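Over-the-range microwave on a shared kitchen circuit — breaker trips under load

Forum index > Electrical > Residential wiring

rowe_lehner
8/19/19
Breaker for the kitchen trips when the microwave and the toaster oven run together. House is from the seventies. The microwave is over the range and was put in by the previous owner. It plugs into a receptacle inside the upper cabinet. I killed breakers one at a time to map things out, and that receptacle is on the same 15 amp circuit as the counter receptacles left of the stove and the dining room. Nameplate on the microwave says 15 amps, 120 volts. Microwave alone, no trips. Microwave plus range hood light plus fan, no trips. Microwave plus toaster oven, trips in 2 minutes or less, every time.

Question is whether I replace the breaker with a 20 or run a new line.
Roswitha

kwkan
Do not put a 20 on it until you know the wire gauge over the entire run. If any of it is 14 AWG copper the breaker stays at 15. Finding 12 at the panel proves nothing about what is behind the dining room wall.

The trip itself is normal behavior. Nameplate input on a microwave is much higher than the cooking power. A unit sold as 1000 watts is rated by output to the food. Input at the plug is commonly half again as much. Add a toaster oven and you are far over what a 15 amp breaker will carry. It's a thermal trip, which is why it takes a minute or so and doesn't snap off at once.

usman_j
Agree with kwkan on the wire. Disagree that you can call the breaker good from here. Old breakers that have tripped many times can drift low. Put a clamp meter on the hot at the panel and read the current when it lets go. If it trips at 25 amps after a minute, the breaker is fine. If it trips at 14, it isn't.

kwkan
Sure, measure it. The answer doesn't change. Microwave and toaster oven together on one 15 amp circuit is an overload with a brand new breaker.

rowe_lehner
Borrowed a clamp meter. Microwave on high reads 13.2 after the first few seconds. Toaster oven by itself reads 11.6. Both together 24.9, tripped in just under two minutes. So the breaker is doing its job.

Opened the counter receptacle box. The cable there is 14. Same in the cabinet box. That settles the 20 amp breaker.

relu_o
Then run a dedicated circuit to the cabinet and leave the old one for the counter. I have done this in several kitchens with the same layout, including my own. Before you buy cable, work out the path. You have three options in most houses.

From the basement, up the stud bay behind the range. Check first what else is in that bay. The range receptacle is usually down there, and there may be switch or outlet boxes at counter height. A right-angle drill and a flexible bit will get you through the bottom plate.

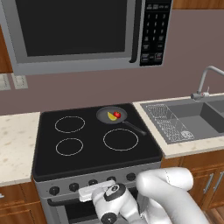
From the attic, down into the wall above the cabinet. Shorter if the panel is on the same side, but on an outside wall the roof slope leaves you no room to drill the top plate. Look for fire blocking too. In my house there was a block at mid height and I had to open a small hole in the drywall behind the cabinet, where it never shows.

Through a soffit, if you have one. Easiest of the three.

12/2 with ground, 20 amp breaker, single receptacle in the cabinet. Take the microwave down before you drill anything. It's a two-person lift. Unplug it, open the cabinet above, support the weight, then take out the top bolts and tilt it forward off the wall bracket.

usman_j
I would not take the microwave down just to fish a cable. The receptacle is in the cabinet above. You can do all of it from inside the cabinet with the shelf out.

relu_o
You can, until the bit wanders. The wall bracket is lagged to the studs and you can't see where the screws are with the unit hanging. Ten minutes to take it down.

usman_j
Ten minutes with a helper. She hasn't said she has one.

pinyu_liao
Two additions.

1. If the new circuit feeds a kitchen receptacle, check what your local code says about AFCI protection. Many places adopted it for kitchens a few years back and some amended it out. One call to the inspector's office.

2. The existing counter circuit also feeds the dining room on 14 gauge. Current code wants at least two 20 amp small-appliance circuits for counters. You aren't required to bring the old wiring up to that for this job in most places, but if the drywall is coming off anyway, pull a second cable at the same time. The cable is the cheap part.

kwkan
Seconding the second cable. Also check the slots in your panel before anything else. Full panels of that age often don't accept tandems.

rowe_lehner
Panel has four open slots. Basement is unfinished under the kitchen, so it will be the stud bay. I'll pull two runs of 12/2, one for the microwave and one to split off the counter. Inspector's office says permit required and AFCI on both.

Does the old cable to the cabinet get pulled out, or can I cap it?

relu_o
If it's stapled you won't get it out. Disconnect at both ends. If the box at the other end stays in use for the counter, take the cable out of the splice there and mark it. An abandoned cable with both ends dead is harmless.

pinyu_liao
And if you leave the end in a box in the cabinet, put a blank cover on it. Boxes have to stay accessible only if there are splices in them, but inspectors like a cover either way.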